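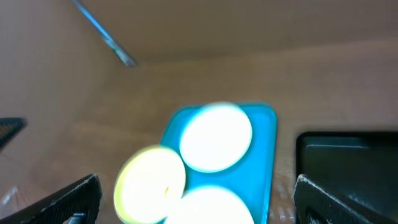 Blue tray, cardboard box, three rounds.

Food & Home > Around Ovville > The Sunday Visit

July
By the Sunday Visit columnist

"Don't sit there, that one's clean," she tells me, and takes the chair out from under me and gives me a different one. The clean chair has a folded towel on it, and pretty soon the towel has a stack of bowls on it, so fair enough.

I'd come over to Wikström Street to talk to the woman behind Zadik, the dish lending service that half of Ovville seems to have used by now and the other half hasn't heard of. The idea is very simple. You're having people over, you don't own enough plates, you borrow some. She packs them in a box, you carry them home, you bring them back after the weekend. You're supposed to rinse them. We'll get to that.

She asked me to leave her name out ("I have enough people calling at dinnertime, thanks") so I'm leaving it out. She did let me stay all afternoon, drink her iced tea and get in her way, and I got the feeling she likes company as long as the company keeps its elbows in.

Zadik started in Kendville, in the apartment she had before this one. She'd inherited her aunt's dishes, then her other aunt's dishes, and then a neighbor moved away and left a carton on her step with a note saying "you like plates." Did she like plates? "I had never said one word to that woman about plates," she says. "She must have seen me carrying them in."

By the time she moved to Ovville there were 200 pieces, counting saucers. She does count saucers. I asked whether cups went in the total too and she looked at me like I'd asked whether the moon was included.

"Cups are separate. Cups are a whole other headache. A cup has a handle, and a handle is just a place for something to break. I'd lend you a hundred flat things before I'd lend you a cup."

So it's mostly flat things! Small plates, shallow dishes, trays to put them on. The trays are plastic and people love them, which surprised her at first. She'd bought them for her own use, for moving stuff from the counter to the table in one trip, and then somebody borrowing plates asked if the tray came too. Now the tray almost always comes too. Kids' parties want the bright ones. Grown-ups say they don't mind which color and then, she tells me, they mind.

"The blue is the one everybody asks for. I think it makes the food look cheerful. You put a piece of plain toast on a white dish on that blue and it looks like you planned it."

I tried to get her to tell me her system for packing, thinking it would make a nice sidebar, and she said there isn't one. Then she talked about it for a good long while, so there's one. It goes more or less like so. The tray goes in the bottom of the box, flat. Whatever's round goes on top of it, and she moves things around until she can press the box side with her palm without hearing anything knock. Paper comes after that. She used to wrap every piece separately, the way you would for a move, and quit doing it when she noticed that borrowers unwrapped everything, threw the paper out, and sent the dishes back with nothing in between.

"I was spending my evenings wrapping presents for people's recycling bins," she says. "Now I lay it all out loose first and look at it. If I don't like it, I start over. Sometimes I have a thing hanging off the side of the tray and I think, well, that's going to annoy me, and I go and get a different box."

And the boxes? She's picky about those. Plain brown cardboard, nothing that ever held fruit. Fruit boxes have the holes in the sides, and she doesn't trust the bottoms. She'd rather have a low box that's too wide than a deep one, and she writes nothing on the outside except the day it's due back. Once she wrote FRAGILE on every side in marker and the box came home with a footprint on it. "I'm not saying it was on purpose."

I asked about the breakage, of course. Everybody who hears about Zadik asks about the breakage. She's calmer about it than I would be. Things get chipped. Things get dropped. A couple from the far end of Wikström Street brought back a plate in a sandwich bag, in pieces, with a handwritten apology and a jar of pickled beets, and she says the beets were better than the plate ever was. She doesn't charge a deposit. She tried one, $5 a box, and found she was forever hunting for change and feeling rude about it.

What does bother her, and here she put down her tea so I knew it was serious, is dried-on food. Specifically egg. Egg, and that orange oil that tomato sauce leaves behind, and rice, which she describes as "cement with a good reputation." She isn't asking for much. A rinse! Stand it under the faucet for a second! She has it printed on the little card that goes in with every order, and she's fairly sure the card comes out with the paper and goes in the bin with it.

So there's a lot of washing, and the washing is really what I'd come to see. She doesn't do it in the sink. I found this very strange and I said so, and she was delighted, I think she'd been waiting for me to say it.

"A sink is too deep," she says. "You lose things in a sink. You put your hand in, and you don't know if you're going to meet a saucer or a fork. I like to see what I've got."

What she uses is a tray with a little water in it. Not much water at all. It's the same sort of tray she lends out, only this one stays home. The dirty pieces go through it one at a time and never sit piled on top of each other. The water gets ugly in a hurry, and she changes it when she can't stand to look at it anymore. I asked how often that is and she said it depends on her mood and on who borrowed the plates.
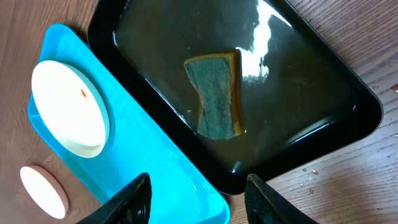
The sponge in its black tray of water, with a white dish waiting on the blue one.

Now, the sponge. I had thought I might get a sentence or two about the sponge, and I filled a page. She only buys the kind with a waist, pinched in at the middle, with the green scrubby stuff on one face and the yellow foam on the other. She'll drive to the big store in Kendville for them if the shop on the corner is out. I use whatever's cheapest, a plain brick, and I made the mistake of telling her.

"A brick! And where do your fingers go?"

I didn't know where my fingers went. I've thought about it since and I still don't. Hers go in the waist, thumb on one side, and she can get around the rim of a shallow dish in one turn of the wrist. She had me try. I was slower and splashed my shirt, but I'll admit it felt nice in the hand.

She's strict about which side touches what, too. Green for the trays' underneath, green for anything with cement rice on it, foam for everything else. Plastic scratches. She showed me an older tray with a cloudy patch where she'd gone at some candle wax with the scrubby side years back, in Kendville, and you could tell it still irritated her. Candle wax, by the way, should be left alone until it's hard and then popped off with a fingernail or the edge of an old library card. She gave me that one for free.

I wondered out loud if she'd ever just get a dishwasher. Wrong thing to say! There was one in the apartment when she moved in, and it's where she keeps the cups.

"It's got racks already," she says. "It's the best cup cupboard I ever had."

Around us, while we talked, things kept moving. She's one of those people who can't tell you something without picking up an object and setting it down someplace else. A dish would go from the counter to the tray, from the tray to the towel, then back to the counter because it had a spot. Boxes got slid over with her foot. I stopped trying to follow what was clean. At one point I reached over to be helpful and put a plate on the wrong pile, and she took it off again without breaking off her story (the story was about a wedding where somebody served soup on her flat plates, and I wish I had room for it).

Drying, she says, is for the air to do. She owns dish towels but they're for setting things on. If you wipe a plate with a damp towel you've only moved the water somewhere else, and probably put a bit of lint on it too. She leaves everything out overnight if she can, and packs in the morning with the radio on. If somebody's in a rush she'll wipe, but she won't enjoy it, and she'll mention it at pickup.

Who borrows, mostly? Birthdays, mostly. Graduation parties in the early summer. A book group that could easily buy its own plates by now and keeps promising to. One man comes by for a single tray and three small dishes, always the same order, and has never said what it's for. She hasn't asked. "I have theories," she says, and wouldn't share them, even with my notebook shut.

I wanted to know if she'd ever had to say no to anyone. Only about cups. She'll lend cups to people she knows, for one evening, and she'd like them back the next morning, please, before she's had time to start worrying about them. She'd also rather you didn't order the night before. Pickups are from 3 in the afternoon, and if you turn up earlier you'll be handed something to carry. I can vouch for that one.

Before I left she asked how many plates I had at home, and I had to stop and think, and I said enough. She asked if they matched. They don't. She packed me a box anyway, with a blue tray in the bottom, and wrote Sunday on the side of it in marker. I've rinsed everything twice.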